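November, late evening

Finally faced the wire basket tonight – the one that eats everything. It's all toys and empties in there! Crushed cans in with the rubber duck, and that knitted cloth I'd given up on. 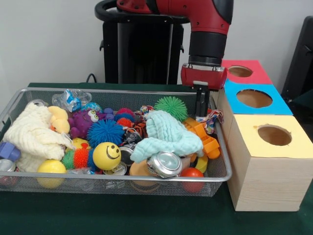
So I made tea and told myself 12 minutes, tops. Ha. I kept stopping to squish the smiley ball, and then I got stuck deciding if the spiky balls should live together (yes, all of them, forever).

Cans go out with the recycling tomorrow, before the Hebden truck comes at 6.

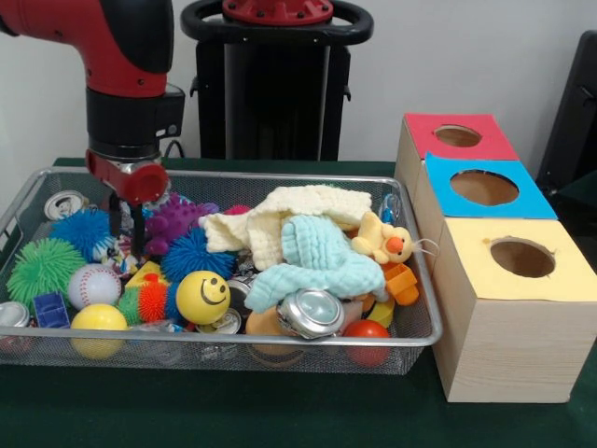

Posted by the author, diary keeper at Udik

I still want a second basket for the plastic blocks – Trukau had one for 8 dollars and I walked right past it. Bed now.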